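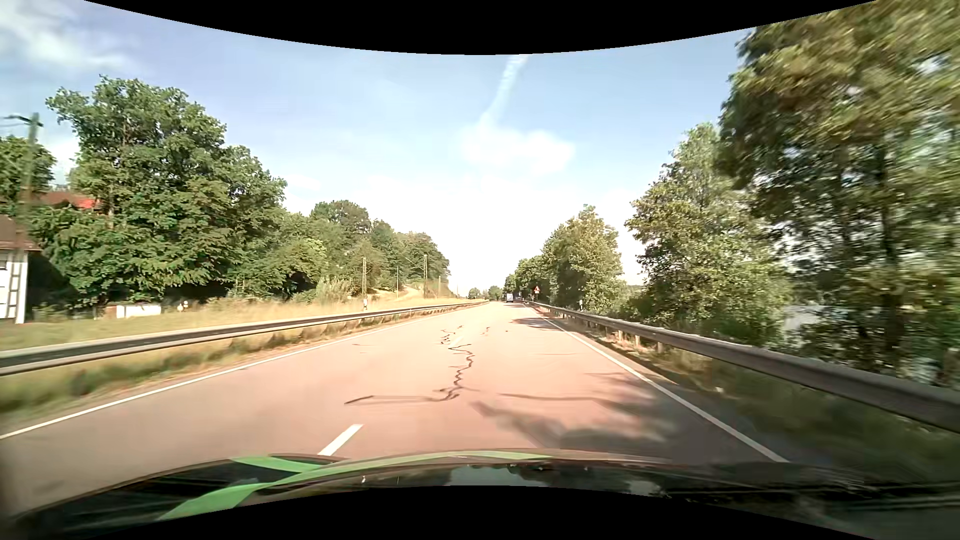
Cracked asphalt ahead of the hood, one of the frames from our road comparison.

Home | Kits | Trials | FAQ | Contact

15/07/2026, by Jayson Lumbao
Filed under: Cameras & Controllers

Road camera trial: your questions

Which cameras did you compare?
The Hevden and the Onside, both wide-angle, both feeding the same Pelletier controller. Settings were left at factory defaults.

What was the controller doing?
Finding lane lines and logging them. It did not steer.

Do cracks confuse it?
Sometimes. A long dark crack near the middle of the lane can be logged as a line at low confidence. We set the cut-off at 55 and most of those dropped out. Solid edge lines scored well above that.

How does it handle low sun?
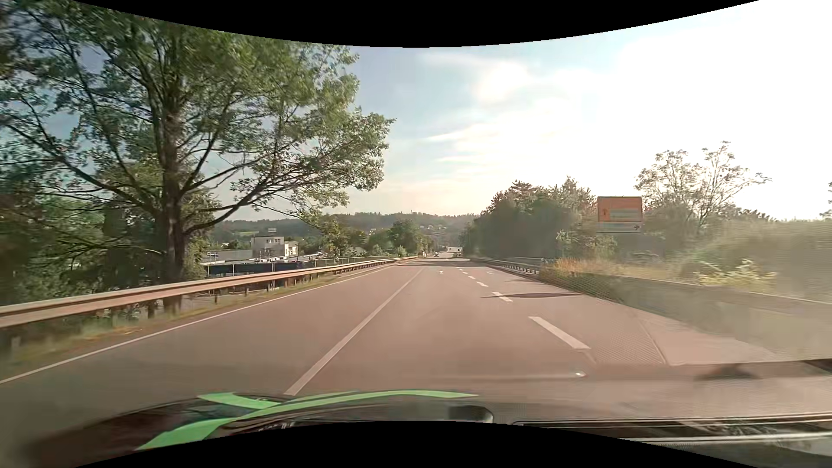 Glare is the hardest case for either camera. Exposure is set from the whole picture, so a bright patch of sky changes how the pavement comes out. With the upper right washed out like this, the broken line still reads well up the road, even where a shadow crosses the second dash. The lettering on the big roadside sign is lost.

Would a hood or filter help?
We plan to test a polarizing filter in November. It should cut windshield reflections as well.

How much footage do I need for my own test?
We kept 300 clips of 12 seconds each. Fewer will do if the light varies.

Can I use the Bidlow mount?
Yes, with firmware 41 or later on the controller.

Back to top | Next: Wiring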